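The Ovau Everyday Tee by Sellow

Short sleeves, crew neck, one color this season: a soft olive we call Landora. We started drawing this shirt in June and wore the samples to work, to bed and up ladders before we let it onto the site. It's the tee we reach for first now, and we're so happy it's finally up!

Why we love this fabric

It's a midweight cotton jersey, heavy enough to hang straight and light enough for a hot bus ride. The yarn is a little uneven on purpose, so the green has some life in it and doesn't look like a paint chip. Our pattern cutter, Kumaresan Thomas, went through 43 swatches before he settled on this one (the other 42 are in a drawer and he won't let us throw them out). It softens a lot over the first few washes. If you like a tee that feels broken in, give it a month.

We don't press our shirts and we don't think you need to either. Jersey creases when it's been folded, then relaxes once you've had it on for a bit - body heat does most of the work.

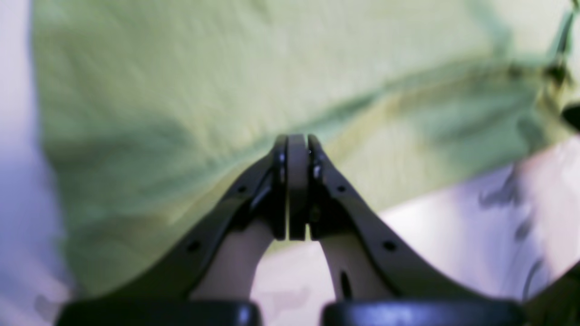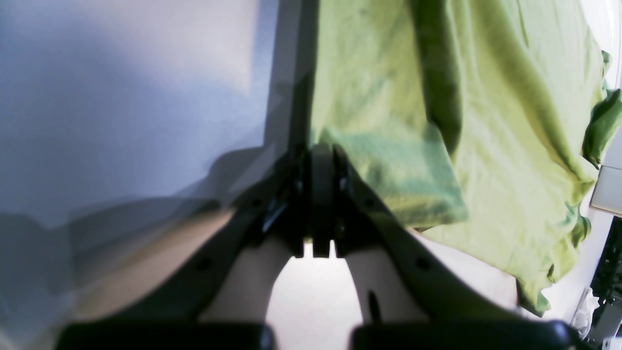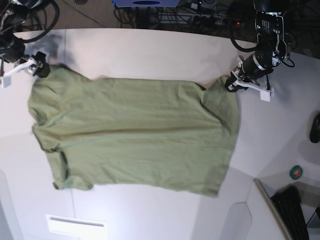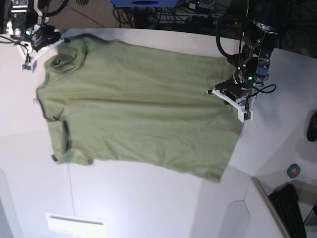
Fit and sizing

The body is straight, with no taper at the waist, and the sleeves stop a bit above the elbow on most people. We cut it slightly long so it stays put when you reach for a high shelf. Sizes run XS to 3XL. Most of us took our usual size; if you're between sizes and like room in the shoulders, go up. Please measure a tee you already own, armpit to armpit, and check it against the size chart before you order. It saves so many returns!

Details

Fabric: 100% cotton jersey
Color: Landora (muted olive green)
Neck: ribbed crew, taped inside from shoulder to shoulder
Hem: double stitched
Sewn in: our partner workshop in Cáceres
First run: 424 shirts

Washing and drying

Wash cold, inside out, with similar colors. Skip the fabric softener. Line drying is best, and if you give the shirt a good shake and smooth the side seams flat before it goes up, you'll get rid of most of the wrinkles. Tumble drying on low is fine too, but expect the length to come up a little - nearly 2 percent in our own tests. A cool iron won't hurt it.

Shipping and exchanges

Orders go out within two working days. Exchanges for size are free as long as the shirt is unworn and unwashed, and we'll hold your new size for you while the first one is on its way back.

Page updated September 23, 2022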